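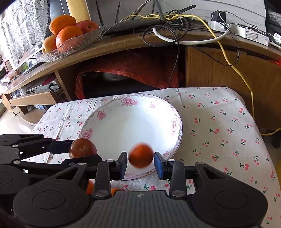

Mermelada de mandarina para los meses fríos

Inicio | Recetas | Huerto | Cuaderno | Contacto

Imprimir esta entrada | Enviar por correo

Cada enero me prometo hacer menos mermelada, y cada enero acabo con la encimera llena de tarros y las ventanas empañadas. Este año la culpa la tiene la frutería Simanjuntak, que puso las mandarinas de piel fina tan bien de precio que me volví a casa con dos bolsas y los dedos marcados por las asas (tengo cuesta hasta el portal, y se nota).

Mi receta viene de una libreta de tapas verdes que compré cuando vivía en Flitport, en un piso con una cocina tan estrecha que para abrir el horno había que salir al pasillo. Allí aprendí a cocer los cítricos enteros, sin pelar, en agua que los cubra bien, hasta que se dejan atravesar con una aguja de tejer. La casa huele de maravilla toda la tarde – y, si una se descuida, también las cortinas.

Después se dejan templar, se abren, se quitan las pepitas con paciencia y se pica todo a cuchillo. He probado con la batidora y queda un puré demasiado liso para mi gusto; a mí me gusta encontrar la tirita de piel en la tostada. Una vez picada la fruta, la peso. Esta vez salieron 865 gramos, y les puse un 70 por ciento de azúcar y el zumo de un limón hermoso. La libreta pedía el mismo peso de azúcar que de fruta, pero así de dulce ya no la aguanto. Eso sí, con menos azúcar dura menos, así que los tarros los guardo en la nevera y los gastamos pronto.

El fuego, mediano y sin prisas. A mí me llevó unos 43 minutos, removiendo con la cuchara larga y con la radio puesta, hasta que una gota en el plato frío se arrugó al empujarla con el dedo.

El primer tarro lo abrimos esa misma noche con queso fresco y pan de Brenedska, ese negro y apretado que aguanta todo lo que le pongas encima. Me queda media bolsa de mandarinas en el frutero y estoy dudando entre otra tanda, con un poco de jengibre, o un bizcocho. Si tenéis una buena receta de bizcocho con la fruta entera, dejádmela en los comentarios, ¡que la pruebo seguro!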